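Ticket 1484
Product: Lumico Desktop, network license
Component: Render queue
Opened by: Marit Torvik, Brennan
Assigned to: Diarmuid Hennessy
Status: Closed

Summary
Overnight render queue stops partway through and the remaining jobs stay at "Waiting for license." Restarting the queue service clears it until the next night.

Marit Torvik, 8:40 am
We run the queue on one workstation, called Werkar, with the license server on a separate machine. Last night's batch had 346 jobs. The first nine finished and everything after that is still waiting. No error window on screen. The queue log repeats this line every minute:

license checkout failed, retry in 60

The same thing happened the night before. Nobody is logged in to Werkar after 6 pm, and we have more seats than we use. It started in January, after we moved the license server to new hardware.

Diarmuid Hennessy, 9:25 am
Thanks. Please send the license server log for the same night and tell me two things:
1. Are both machines set to the same time?
2. Can you render one job by hand on Werkar right now, with the queue service stopped?

Marit Torvik, 10:50 am
Log attached. The clocks match to the second. I stopped the service and rendered one of the waiting jobs by hand from the same login. It finished with no license message.
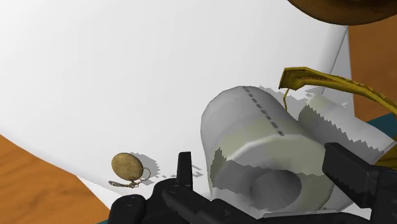 Toilet roll on its side on the white surface, jagged shadow band across the roll.

I also tried a second job with the service still stopped. That one finished too. When I started the service again, the queue picked up where it left off.

Diarmuid Hennessy, 11:35 am
On the queue: your server log shows Werkar dropping its connection at 1815, and the server never releases the seat. When the service asks again it is refused as a duplicate. Manual renders ask for a seat under a different client ID, so they go through.

Please check the power settings on the network adapter. In Device Manager, open the adapter's properties, go to Power Management, and clear "Allow the computer to turn off this device to save power." Then, on the license server, open the Lumico license console and set Idle Release to 10 minutes. It was probably left at Never when the server was moved.

Marit Torvik, 1:15 pm
The power box was checked on Werkar. Cleared it. Idle Release was set to Never - changed to 10. Restarted both machines. I will run the full batch again tonight.

Marit Torvik, 8:20 am, next day
All 346 jobs done. One retry line in the queue log, and it got a seat on the second try.

We have a second queue machine, Unow, that is not in service yet. Does it need the same change?

Diarmuid Hennessy, 8:55 am
Yes, clear the adapter setting on Unow before you add it. Idle Release is set on the server and already covers both. Closing this one - reply here within 30 days to reopen it.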